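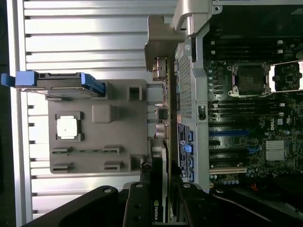 STUDENT PROJECTS / AUTOMATION AND SAFETY

Handling rules for robotic disassembly of desktop computers

Project report, submitted 30/07/2021
Author: Marthinus Gumede
Host site: Danstead teaching workshop

1. Purpose

The project wrote and tested a set of working rules for a robot arm that removes parts from used desktop computers. The workshop already had rules for the arm itself: speed limits, the fenced area, and who may hold the enabling switch. It had no rules for the workpiece. Students decided case by case how hard to grip a card, which parts could be touched, and when to stop. Results varied between groups and could not be compared.

The rule set is called Irkik. The control software that runs the tasks is called Cevix and was written by an earlier student group. No changes were made to Cevix except the ones listed in section 5.

2. Scope

The rules cover expansion cards, memory modules, drives in carriers, and data cables. Power supplies are excluded and must be removed by hand by a trained person before the case enters the cell. Laptops and monitors are also excluded.

Two existing documents were used as a starting point. ISO 10218 covers the safety of industrial robots, and ISO/TS 15066 covers collaborative operation. Both deal with protecting people. Neither says how to treat a motherboard, so the handling rules had to be written from workshop experience and from component manuals.

3. The work area inside a case

Space is the main limit. In the Dell case used for the card task, an NVIDIA graphics card stands on edge between a gray plastic plate and the chassis, with the fingers on either side of it. Four blue SATA connectors sit in a line at the edge of the motherboard. The board also has two groups of DIMM slots, and a narrow perforated grille forms part of the chassis wall beside it. A finger that opens too far in a space of this kind can strike a part that is not involved in the task.

For this reason the rules treat everything near the target as a keep-out object unless it is named in the task sheet. The wrist camera is used to check position before each grip. It is not accepted as the only check, as the fingers hide part of the view at close range.

4. The rules

4.1 Mains power is disconnected and the power supply removed before the case is clamped. The person who does this signs the task sheet.

4.2 The case is bonded to the same ground point as the bench mat. Finger pads must be of a static-dissipative type. Bare metal fingers may not touch a circuit board.

4.3 Cards are held by the bracket or by the board edges. Gripping on a fan, a heatsink or a connector is not allowed.

4.4 Latches and screws are released before any pull is applied. The operator confirms release by eye and enters it in Cevix.

4.5 Tool speed inside the case is limited to 14 mm/s. Outside the case the normal cell limit applies.

4.6 The arm stops and holds position if a pull reaches the force limit in the task sheet. It may not retry on its own. The operator decides whether to release, reposition or end the task.

4.7 Opening width is set for each task. The default full opening is disabled inside the case.

4.8 Removed parts go directly to a marked tray. Parts may not be laid on the open chassis.

5. Changes to the software

Three settings were added to Cevix. The first is a speed limit tied to the height of the tool above the case rim. The second is a maximum opening width, read from the task sheet. The third is the stop in rule 4.6, which previously allowed one automatic retry. Task logs were extended to record the reason for each stop. A log file is closed at 500 entries and a new one is started.

6. Review

A draft was given to the technical staff at Chauvin, the refurbishing firm that supplied the cases, in May. Their main objection concerned rule 4.4. They considered a visual check of a card latch unreliable when the card covers it, and asked for a gentle test pull. This was added as an optional step, to be done by hand with the arm stopped and locked.

They also asked for a rule on coin cell batteries. It was left out of this version because no task removes them.

7. Open points

The force limits in the task sheets were set by trial on scrap boards and should be measured properly with a load cell. Rule 4.2 does not say how often finger pads must be tested for resistance. Rule 4.8 needs a tray layout drawing, which is in progress.

The rule set and blank task sheets are kept in the cell binder at Danstead. Groups starting work in the cell must read sections 4 and 5 and sign the front page.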